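FOR IMMEDIATE RELEASE
Friday, January 14, 2022

Pledora opens its doors to home tinkerers with a free repair library

Hi, I'm Şükran Dursun, and I run Pledora, a small shop that fixes the sort of household electronics most places won't look at any more. Clock radios, baby monitors, doorbells, the little box that runs your garage door. I've been wanting to write this one for ages, so please forgive the exclamation marks!

Starting in March, we're opening a repair library in the front half of our shop on Serrano Street. You'll be able to borrow tools the way you'd borrow a book, take them home for up to 3 weeks, and bring them back when your toaster is behaving again (or when you've given up on it, no judgement from me). Membership is free. We'll have 200 tools on the shelves on opening day, from plain old screwdrivers to soldering irons and a couple of very nice bench meters that I'm a bit nervous about lending out.

The idea came from my own mum, who kept a biscuit tin of odd screws and could get a sewing machine going with what was in it. I grew up thinking everybody had a tin like that. Then I opened the shop and kept meeting people who'd thrown out a perfectly good lamp over a two-dollar switch, and who looked a bit sad when I told them so.

Last year we kept a tally of everything that came over the counter and got sent home working, and the final number was 734. That's my favourite number now. Plenty of those jobs needed nothing fancier than a new battery clip or a good clean, and I reckon a lot of people would happily do that themselves with the right gear and somebody to ask.

So there'll be somebody to ask. We're running free evening sessions through the first month, 5 in all, covering safe soldering, reading a circuit board, finding spare parts, swapping a battery, and putting a plastic case back together without snapping the tabs. Tradar is supplying the workbenches and Omier is looking after the online catalogue, so you can check whether the good pliers are in before you hop on the bus.

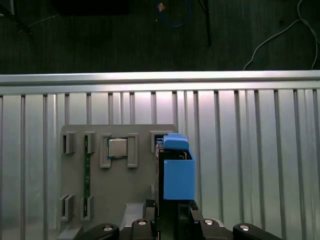 A circuit board and bright blue 3D-printed casing.

Kids are welcome at the sessions with a grown-up, and there's a step-free entrance from the laneway. Please don't bring microwaves or old tube televisions – they can hold a nasty charge even when they're unplugged, and we're not set up for them.

If you've got tools in the shed gathering dust, we'd love them too. Drop them at the counter any time we're open, with a note about anything that sticks or wobbles.

Media contact: Şükran Dursun, Pledora. Interviews and shop visits by arrangement, mornings are best.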